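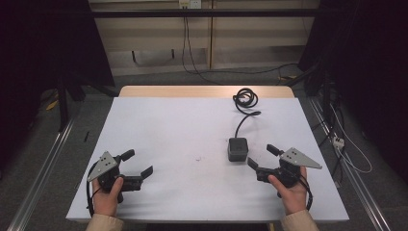 Priro Student Robotics Project – progress report to the Gredora Fund
Prepared by Liliana De Luca, project lead
2026-04-10

Summary

The project is on schedule for teaching and slightly behind on recording. All 15 students who joined in September are still enrolled. We have spent less than planned on parts and more than planned on storage, and we would like your agreement to move money between the two lines (see Budget).

Work since the last report

The first term went on basic mechanics and wiring. Students stripped and rebuilt a gripper each, then wrote up what they had found. The standard of the write-ups varied a good deal. Jagadeesh Bhat marked them and has kept the better ones as reading for next year's group.

This term the students have moved on to demonstrations with the paired hand-held grippers. One student holds a gripper in each hand and carries out a short task at the covered table while a partner keeps the log. Tasks so far have been picking up and turning a small object, passing it from one gripper to the other, and moving a length of cable. The cable task is the hardest of these and takes up most of the practice time.

The students have recorded 1209 demonstrations. Our target for this point was higher. We lost 12 days of room time to heating repairs in the Sartori building, and the first sessions after that went on setting up again. We also threw out one full batch after Jagadeesh found that the two sides had been labelled the wrong way round. The students now check the labels at the start of each session and sign the log.

Training has started on the passing task only. Results are mixed. The model does well when the object starts near the middle of the table and poorly when it starts close to an edge. Two of the older students are recording more starts from the edges, and we expect to train again before the end of term.

Hindia competition

We have entered 3 teams for the Hindia schools round. Each team has chosen its own task and written a one-page plan. One plan was sent back because it relied on parts we do not own – the team has since changed it and the new version has been accepted. Travel is booked.

Budget

Spending on parts is below forecast as the grippers have needed few repairs. Storage is over. The recordings take up more space than we allowed for in the original bid, and we had to buy further drives in the second term. We ask to move the unspent part of the parts line to storage. The total does not change.

Next steps

Finish the cable recordings and retrain on the passing task. Run a practice round for the competition teams, with parents invited. Jagadeesh will send the attendance sheets and receipts separately.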